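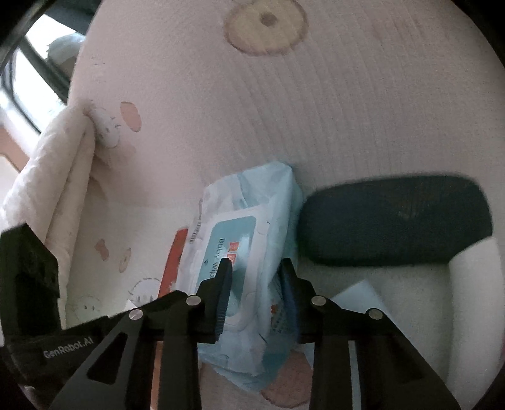
Most of you will have heard by now that the packing room at Girno has gone over to grippers, and since I've worked there longer than I care to admit, Viorica Neagu asked me to write a bit for the newsletter about how it's going.

I was dead against it in August, I'll say that straight off. We make up baby bundles for the Cevotbridge shop, 179 in a normal week, and I thought my hands were good enough for a packet of wipes! But my thumbs were getting sore by Thursday and I'd stopped knitting in the evenings, so I gave it a go.

Soft packs are still the fiddly bit. Squeeze too hard and the wrapping creases, too little and it slides off sideways. Yayra Abugri has the knack - she goes in low on the pack and takes her time - and she's been showing the rest of us on the early shift.

What's changed most is the talking. We used to natter all day with our heads down, and now you have to concentrate, so we save it for tea (which has got louder). Nobody has lost their hours, though two of us have moved over to checking, me included, and I miss the packing more than I expected to. If you'd like a try, see Viorica for the sign-up sheet.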